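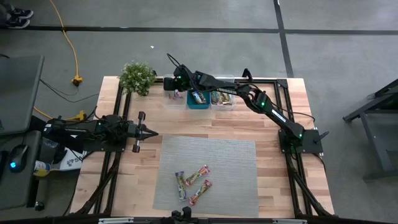
公開日の作業台。黒いアームが左右に1本ずつ、奥に菓子の入った容器が三つ。

フロサード基金 デリア・チョバヌ様

いつもお世話になっております。トリデル計画の中間報告、2回目です。前回の報告書は「表が多くて様子が目に浮かばない」とのお返事でしたので、今回は表を全部後ろの別紙に回して、普段おしゃべりするような調子で書かせてもらいます(堅いほうがよければ次から戻しますので、遠慮なくおっしゃってください)。

いちばん大きな出来事は、やっぱり2023年9月21日の公開日です。ウィーンブリッジの作業室を開けて、地域の方や取引先、それから隣の建物のみなさんに見ていただきました。受付の名簿で数えて来場者は112名! 前の報告書に「50人来れば上出来」と書いた自分に教えてあげたいです。午前の回は早々に埋まってしまい、午後に予定していた休憩を一回つぶして、追加の回を入れました。配布用の冊子は80部ほど刷ってあったのですが、昼過ぎには箱の底が見えて、あとはスートリスノ・ハルトノさんがコピー機の前に張りついてくれました。白黒になってしまった冊子を受け取った方、すみません。

当日お見せしたのは、申請書でいう「課題B」、個包装のお菓子の仕分けです。木の天板の上に織りのマットを敷いて、そこに置いた包みをアームでつまんで、奥の容器に入れる。言葉にするとそれだけなんですが、目の前で動くと、大人も子どもも黙って見入ってしまうんですよね。指先が包みに近づいていくときの、あの部屋の静けさはちょっと忘れられません。入った瞬間に拍手が起きて、落とすと「ああー」とため息が出る。運動会みたいでした。

お菓子を選んだ理由は申請書に長々と書きましたが、当日いちばん通じたのはストルアン・ヘップバーンさんの説明でした。「箱は誰が持っても箱の形をしていますが、飴の袋は持つたびに形が変わります」。これだけです。わたしが用意した説明パネル3枚分より、ずっと早かったです。次回からパネルは1枚に減らします。印刷代も助かります。

実演の合間には質問の時間をとりました。多かったのは「なぜ腕が2本あるのか」というものです。課題Bの今の段階では、片方が動いている間もう片方は低くたたんで待たせておくことが多いので、遊んでいるように見えるんですね。両腕を使う課題Cは次の期の予定です、とお答えすると、「じゃあそのときも呼んでください」と言ってくださる方が何人もいて、連絡先を書いていかれました。課題Cでは、片方の腕で容器を押さえながらもう片方で詰める、という動作をやりたいと思っています。

「速さはどうなの」という質問もありました。人の手に比べればずっと遅いです、と答えました。製菓の現場で長く働いていらしたという年配の女性が、「わたしなら息を止めてる間に全部終わるわね」とおっしゃって、部屋じゅうが笑いました。そのあと、その方が残って、包みの端のとがったところを指でつまむと滑りにくい、と教えてくださったんです。これはとてもありがたくて、さっそくつかむ位置の候補に「端の圧着部分」を加えました。成績がよくなったかどうかは、まだ試した数が少ないので次の報告で書きます。 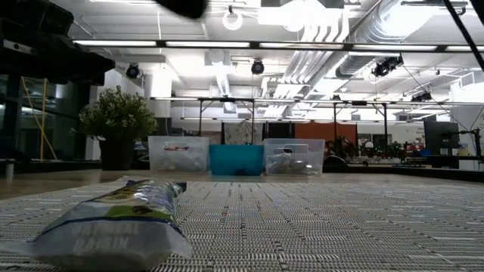 お菓子の種類についても一つご報告です。申請のときは小さな飴だけで始める計画でしたが、5月の打ち合わせで、ベンハミン・オヘダさんから「もっと大きい袋も早めに混ぜたほうがいい」と意見が出まして、オートミールレーズンのような、てのひらに載る大きさの袋も加えることにしました。大きい袋は光ります。これがくせもので、照明の映り込みで表面が白く飛んでしまうと、袋の輪郭がうまく取れないことがあるんです。小さい飴で順調だったので、わたしたちもちょっといい気になっていたところに、がつんと来ました。

天井の明かりを減らせば楽にはなるのですが、ベンハミンさんはそれに反対で、「お店の棚だって台所だって明るいんだから、明るいまま解いたほうがいい」と。わたしは最初、公開日までに見栄えをよくしたくて、少し暗くしましょうよと粘りました。結局折れました。今は折れてよかったと思っています。当日、見学の方から「普通の部屋の明るさでやっているんですね」と言っていただいたので。

さて、数字もいくつか。公開日の前までに課題Bで記録した試行は657回です。予定していた回数にはまだ届いていません。8月に部屋の空調工事が入って作業台をどかさなければならず、戻してから位置合わせをやり直した分の遅れが、そのまま残っています。工事の日程をもっと早く確認しておくべきでした。これはわたしの段取りの問題です。遅れの内訳は別紙2に書きました。公開日当日の動作は、観客の前で条件がばらついたので、この657回には入れていません。

お金のほうは、公開日の費用が合計3,093ユーロになりました。予算枠の中には収まっています。大きいのは椅子と案内板のレンタル、次が保険、そのあとが冊子の印刷です。お菓子代は「消耗品」に入れてあります。ここは前にご指摘をいただいたところなので、今回は実演に使った分と来場者にお配りした分を分けて領収書を付けました。配った分は寄付でまかないましたので、基金のお金は使っていません。

うまくいかなかったことも書いておきますね。

まず、後ろの人から見えない。これは複数の方に言われました。作業台の周りに枠がありますし、手前に人が立つとマットの上がほとんど隠れてしまうんです。背の低いお子さんはとくに大変で、途中から前の列を座席、後ろを立ち見にして、少しましになりました。次は画面を一つ、観客のほうに向けて置こうと思います。オクサネンの会議室に大きいモニターがあるそうで、借りられるかどうか聞いているところです。

それから足元。作業台と机の間は電源やら何やらの線が床を通っているので、見学の方が入らないように案内役を一人つけました。それでも線のそばまで来てしまう方はいらして、イザティ・ゴヴィンダサミーさんが一日じゅう、にこにこしながら両手を広げて立っていました。翌日は腕が上がらなかったそうです。次の公開日までに、床の線は上に逃がすかカバーをかけるか、どちらかにします。カバーなら安いのですが、椅子のキャスターが引っかかるのが心配で、見積もりは両方取っています。

もう一つ、時間配分です。1回25分の予定が、質問が盛り上がって35分になり、午後は押しっぱなしでした。最後の回の方をずいぶんお待たせしてしまいました。お詫びに、希望者にはマットの上にお菓子を並べる役をやってもらったら、これが大好評で! 変な並べ方をするんですよ、みなさん。重ねたり、端をちょっと折ったり、隠すように裏返したり。こちらが思いつかない置き方ばかりで、ストルアンさんは途中から夢中でメモを取っていました。最後の回だけの思いつきでしたが、次は最初から組み込みたいです。

感想カードから、三つだけ写しておきます(お名前は伏せています)。
「もっと怖い動きをするかと思ったら、慎重でかわいかった」
「失敗したときに隠さず見せてくれたのがよかった。どこが難しいのか分かった」
「机の奥の植物の名前を教えてください」
三つ目は似た質問がほかにもありました。白っぽい小さな花のついた、もこもこした鉢植えのことです。わたしも知らないので、お分かりになる方がいたら教えてください。

次の期にやることですが、課題Bの残りの試行を先に片づけて、それから課題Cの準備に入ります。大きい袋と小さい飴を混ぜて置く条件は、今の計画書にはまだ入っていないので、変更届が必要かどうか教えていただけますか。必要でしたら様式を送ってください。すぐ書きます。それと、オクサネンの製造担当の方たちが公開日にいらして、容器の大きさを変えて試してほしいと言われています。費用は向こう持ちとのことですが、基金の規則に触れないか確認してからお返事するつもりで、待ってもらっています。

デリアさんも、近くにいらっしゃることがあればぜひ寄ってください。公開日でなくても動かせます。前の日までにご連絡いただければ、イザティさんかわたしのどちらかは必ずおりますので。

別紙は次の4点です。
別紙1 来場者の内訳と感想カードの集計
別紙2 課題Bの試行記録と遅れの内訳
別紙3 公開日の収支と領収書の写し
別紙4 課題Cの準備日程(案)

別紙4だけはまだ案です。オヘダさんの確認が終わりしだい、差し替え版をお送りします。

トリデル計画 事務担当より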